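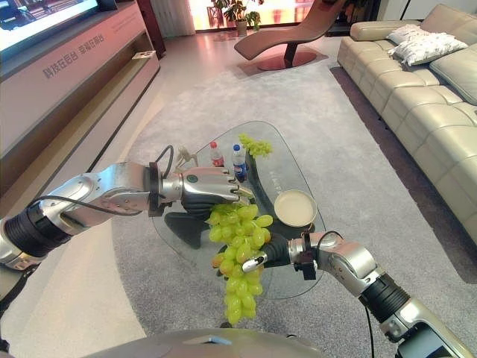

A bunch of pale green grapes, held up by the stem.

In Defense of the Slow Grocery Trip
by Pui-shan Chow
08/08/2019

My mother could spend an hour and a half in a produce market and come out with one bag. When I was nine this seemed to me a kind of punishment, and I would stand beside the crates of cabbage shifting from foot to foot while she turned over every peach in the front row and then asked the man whether he had more in the back. He always had more in the back. She would look at those too, and sigh, and take four from the first crate after all.

I have become my mother, of course, and I would like to say a few words on behalf of the both of us.

What set me off was a conversation in June with my friend Tin-yau Hung, who has moved to one of the new buildings on the far side of Tirkport and has not set foot in a food store since. Everything comes to his door. He has a list saved on his phone, and when the list runs low he presses a button, and a couple of hours later there are bags on the mat. He told me all this with the glow of a man who has found an extra room in his house. "I get my weekends back," he said. I asked him what he did with them, and he thought it over and said that he mostly caught up on shows.

Now, I don't want to be unkind about this. I know people for whom delivery is a blessing with no strings attached. My neighbor Pao-chu Tseng had her hip done this spring and could no more have carried a watermelon up our hill than flown it up, and the young woman who brought her groceries was for some weeks the most regular company she had. New parents, people working two jobs, anybody who lives a long bus ride from a decent tomato – I wouldn't take it away from any of them. My quarrel is with the rest of us, who could go and have simply gotten out of the way of going.

A list can only hold what you already know you want, and that is my first complaint against it. I have never once in my life written "quince" on a shopping list. I have bought quinces, though, perhaps every fall for twenty years, because they were sitting there smelling the way they do and I had a free hand. The best soup I make came out of a pile of ugly celery root that was marked down, and a stranger next to me who told me what to do with it. She was quite stern about the nutmeg. I never learned her name, and I think of her every winter.

Then there is the matter of grapes. You can't buy grapes from a description. The same variety from the same farm will be glorious one week and all skin and water the next, and the only way to know is to pick up the bunch by its stem and look at how the fruit hangs, whether the stem is green and bendy or has gone brown, whether the ones in the middle are keeping up with the ones on the outside. My mother also ate one, which I am told is stealing. At the Wei market, where I go now, Ka-ming Chuang cuts me a little sprig before I can ask, and I believe this is partly kindness and partly to protect his stock.

I asked him once if the delivery apps had hurt him. He said the year before last had been bad and this one was better, and that what he missed was the arguing. People who order through a screen don't argue. They get a bruised pear, they're refunded for the pear, and that's the end of it, and he never finds out that they like their pears hard. With me he knows. He'll wave me off something before I've even touched it – "not for you, not today" – and I walk on past feeling very well looked after for a person who has just been refused a melon.

I suppose that is what I would most like Tin-yau to have. He's a sociable man, and he complains that Tirkport isn't a friendly town. But he has lived there all this time and there isn't one person selling anything who knows his face! You don't get known by being charming once. You get known by turning up, week after week, slightly in the way, asking whether there's more in the back.

Hsiu-ying Chiang, who reads these columns before I send them in and is stricter than any editor, has written in the margin that not everyone has an hour and a half. She's right. I don't have it either, most weeks. I have forty minutes, and I go on foot, and I skip the aisle with the paper towels (those I do have delivered, and I feel no shame at all). Choose the part of the shopping that has some life in it and let the rest come in a box.

Tin-yau is coming to stay with us next month. I've told him we eat at seven and that he is in charge of the fruit.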